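# Castomlow hand grippers: finger pad recall and slip fault FAQ

Last updated 2023-06-08. Maintained by Marlene Lindemann. Please read this before your next session, even if your gripper seems fine.

## What went wrong?

The textured mesh on the finger pads can come away from the padding underneath. When it does, the mesh slides and the object slides with it. The recording still shows the jaws closed, so the log looks like a good grasp. In January we lost a ceramic pot this way, and a person collecting data got a cut on the hand while picking up the pieces.

## Which units are affected?

Units with pads from batch 237. The batch number is printed on the inside of the pad carrier, so you have to take the pad off to read it. If the number is missing or worn away, treat the pad as affected.

Units fitted with Paltent pads are fine.

## How do I check a pad?

Power the gripper down and open the jaws all the way. Push the mesh sideways with your thumb, first near the tip and then near the base. It should not move at all. Check both fingers, even if the first one passes.
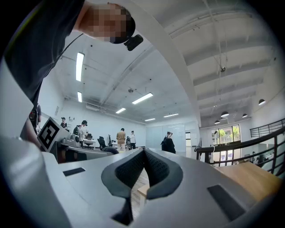
Do the check in good light. A lifted edge near the base is easy to miss, and that is where most of the bad pads start to let go. If you find one, put a red tag on the unit and take it to Bastian Brinkmann. Don't glue it. We tried glue on two units and it made the mesh stiff, which gave us a different slip problem.

## How often should I check?

Before every session, and again after any drop. Pads from batch 237 come out of service now, whatever the thumb check shows. For all other pads the replacement limit is 800 grasp cycles. The counter is on the second page of the Vundo status screen. It does not reset by itself when you change a pad — hold the side button until the number goes to zero.

## Can I still use a two-gripper setup?

Yes, if both units pass. Don't pair a checked unit with an unchecked one. When one side slips, the other side keeps pushing and the object tips toward the bad pad. Piroska Dobos repeated this on the bench with a weighted cup, and it tipped before she could let go.

## Are plants and pots still on the object list?

Plastic pots are. Ceramic and glass pots are off the list until the replacement pads have been signed off. Keep the lift low, stay over the table, and set the pot down before you change your grip.

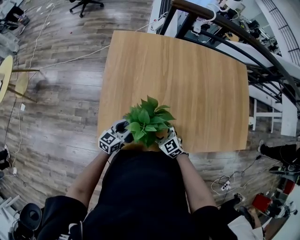
*Potted plant task with two grippers, one jaw on each side of the pot.*

## The pot started to slip. Should I try to catch it?

No. Let it go and step back. The cut in January happened during cleanup, so use the brush and pan for broken pieces, and wear gloves.

## Do I have to throw out my recordings?

Not all of them. Flag any session made with batch 237 pads as "pad unknown" and leave the files where they are. Gisela Weidemann is going through them for grasps where the object moved while the jaws stayed closed. Please don't delete or trim anything yourself.

## Does a slip affect the marker tracking?

Not directly. The markers are on the gripper body and don't move with the mesh. A hard drop can shift a marker mount, though, so redo the calibration after any drop.

## When do the new pads arrive?

The first box of 12 pairs is on order from Lindemann. They go to the two-gripper stations first. We don't have a date for the rest.

## Who do I report a slip to?

Sieglinde Engelhardt, on the same day. Include the unit number, the cycle count and what you were holding. Near misses count too.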